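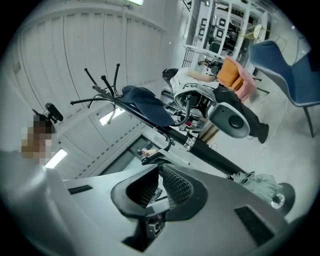 Werano Handheld Gripper Team

Home | News | Tools | Careers | Contact

4 min read
624 shares | 2 comments

FOR RELEASE: OCTOBER 2022

Werano publishes its bench guide for the Garel handheld gripper, free to anyone who runs one

By Linnea Engebretsen

I've been looking after Garels for long enough that I answer questions about them in my sleep (my family can confirm this). So I'm very happy to say that as of this month our full setup and care guide is out in the open. Until now it lived in a binder at our Jodari workroom, with coffee on most of the pages. Now it's a proper document, and you don't have to be a customer to read it!

If you already use a Garel, you know the drill. You hold the gripper, you do the job with it, and the camera on it records what the fingers are doing so a robot arm can learn the same job later. We do a lot of this with plain household stuff, coat racks and chairs and cups. None of that is hard on the gripper by itself. What wears it down is doing it all day, with a bunch of people passing the thing from hand to hand.

The guide starts with the finger pads, and so do I every morning. Before anyone picks up a Garel I close the fingers slowly and watch how the two pads meet. If one side gets there early, I back off the finger screw a quarter turn and try again. Then I run a thumb over the mesh. Lint gets into it like you would not believe, especially after a session with fabric, and a linty pad slides where it should hold. A soft dry toothbrush takes care of it. Please don't use solvent. We tried that in February and spent the rest of the month ordering pads.

Our limit is 400 sessions for a set of pads, and then they get changed even if they look fine. Tetsuya Kuroda fought me on that number for weeks. He wanted to go by looks, I wanted to go by the log, and we ended up putting both in the guide: change them at 400, or the minute you see the mesh lifting at a corner.

Next come the vents. The slots in the housing need to stay clear, and the easiest way to block one is with your own palm or a loose sleeve. Kibet Minja wrote this section and it's my favorite, partly for the drawings. Vacuum from the outside with the small brush. Canned air pushes the dust further in, and then you're opening the housing, and there goes your afternoon.

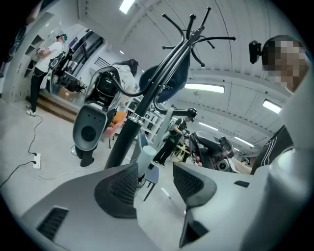
Finger pads on a Garel, with the coat rack just past them.

Camera setup takes up the longest chapter. Wipe the lens, check that both pads show up where they're supposed to, then shoot the calibration card from near and far. If the numbers come back off, check the mount before you touch any settings! I can't say this loudly enough. I once spent two hours redoing a calibration when all the gripper needed was one screw snugged down.

There's also a repair chapter, covering pad swaps, a sticky finger slide and a bad cable. Everything in it can be done at a bench with a hex driver and a bit of patience. Anything deeper than that, we'd like you to send the unit in. Spare pads come from Kaczorowski, order code 635, and they ship in pairs. Always change both.

"I learned from the binder, and I had to ask Linnea what half of it meant," says Misaki Uchida, who joined our team as a gripper operator. "With the new version I changed my first set of pads without calling her over."

(She did call me over to show me afterward, and they were dead straight. I was thrilled.)

Raed Yammine, who runs the Jodari workroom, adds: "We keep a copy open at the bench. People check the gripper before they start now, and I don't have to chase them."

The guide is free to download from the Tools page on the Werano site. You can print it, mark it up, and change the log sheet to suit your own shop. If you spot a mistake, write to me through the Contact page and I'll fix it in the next edition. Kibet is already redrawing the cable page, so send in your cable gripes first.

Share | Print | Back to News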